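Updated Fri 26 January

# Tabletop arrangements: artificial tulips, small vases

Reference page for the winter set. All stems are artificial, from the Candberg range, bought in November. Stem wire is coated and holds a bend; leaves are attached at a fixed point and cannot be moved up or down the stem. Vases are small, with narrow openings, and were chosen to suit short arrangements on a work surface or side table.

## Materials

- Tulips: pink and yellow
- Vases: one translucent red, one pink-purple with a textured surface
- Surface: butcher block, light finish, oiled with Nudolberg board oil
- Storage: flat box, 70 cm, stems laid head to foot with tissue between the blooms

## Preparation

Stems come out of the box with a slight curve. Straighten by hand, working from the leaf joint down. Do not use a hair dryer at close range; the petal edges curl and do not recover. Wipe petals with a dry cloth. Leaves can be opened outward with two fingers until they clear the stem.

Vases are rinsed, dried and left without water. In the lighter one, 3 cm of clean gravel keeps the base from tipping when a tall stem is added.

## Stem placement

The tallest stem goes in first and sets the height. A second of the same color sits low, with the bloom just over the rim. The contrasting color is angled outward. Trimming is avoided where possible, as a cut stem can't be used in the Akbari floor vase later. Excess length is folded back on itself inside the vase, up to 6 cm.

## Gallery

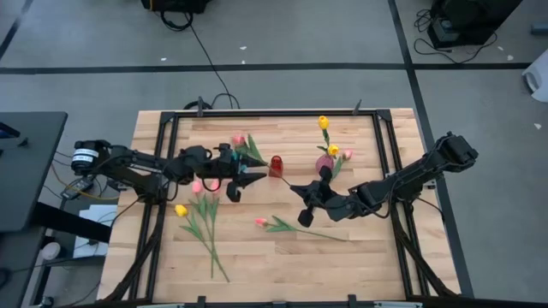
*Pink-purple vase with two yellow tulips and a pink one leaning right. Small red vase alongside, with a separate pink stem crossing in front of it.*

Vase spacing follows the Workach layout sheet, revision 2. The textured vase shows dust sooner than the smooth one and should be brushed, not wiped.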